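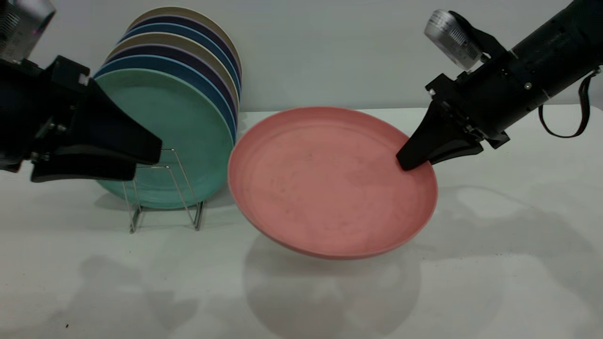
Figure 1. Two-arm plate station, right arm holding a plate by the rim, left gripper empty in front of the rack.

Unit 5: Grip loss during plate handling
Instructor: Femi Oyelaran
Lab lead: Suleiman Idahosa
Read before the lab session. Bring your fault log sheet.

1. Background

The plate station is used in this course for handover and racking exercises. A plate is picked up by one arm, moved clear of the others, and either set in the wire rack or passed to the second arm. The controller is the Onuoha unit, and the task program was written in Deketti.

In June the station dropped a plate during an unattended run. The plate hit the tabletop and rolled to the floor on the operator side. No one was hurt. The arms did not stop. The right arm carried on through the rest of its path with its fingers closed on nothing, then tried to place a plate that was no longer there. It pushed down on the rack wires until the force limit tripped.

Two separate things went wrong, and you should keep them apart in your write-up. The first is the grip loss. The second is that the program did not notice it.

2. The grip loss

Look at where the plate is held in Figure 1. The fingertip is at the right rim and the rest of the plate hangs out to the left with no support. A rim grip like this has a small contact area and a long lever. The weight of the plate acts near its center, so it tries to turn the plate in the fingers. If the clamping force is low, the plate rotates first and slides out second.

The log from the June run shows the grip command at 50 percent of rated force. That value had been set for a lighter cup exercise and was never changed back. Finger position drifted by 2 mm during the lift, which fits a plate turning slowly between the fingers. The drop came when the arm changed direction.

Finger condition also matters. The pads had been wiped with a household cleaner that left a film. We could not show that this caused the drop, but the cleaning procedure has been changed (see section 5).

3. The missed detection

The program checked for a plate once, right after the fingers closed. The check passed. There was no second check during the move, so everything after that point ran on the assumption that the plate was still there.

Finger position was being recorded the whole time. When the plate fell, the fingers closed to their end stop and the reading changed sharply. The data was in the log but the program did not read it.

The revised program checks finger position throughout the move. If the fingers reach the end stop while a plate is expected, both arms stop and hold. The other arm has to stop too, because a falling plate can land in its path and because an operator may reach in to catch it.

4. Do not reach in

The operator on the June run put a hand over the table while the right arm was still moving. This is the most serious item in the report. Let the plate fall. Press the stop button first, wait for the hold light, and only then pick anything up. The same applies to a plate that is slipping but has not dropped yet.

5. Station rules from this term

Set grip force from the plate card, not from the last saved value.
Clean the pads with the Grilelico wipes in the drawer and let them dry.
Run the first plate at reduced speed and watch the rim.
Keep the second gripper clear of the rack until the first arm has finished its move.
Write down every slip, including the ones that recover.

6. Lab task

Work in groups of 2. Using the Lisament log viewer, open the June run and find the time at which finger position first starts to drift. Then find the time at which the revised check would have stopped the arms. Report the difference between them, and say whether a drift check could have stopped the move before the drop.

Hand in one sheet per group. Handout revised 16/12/2023.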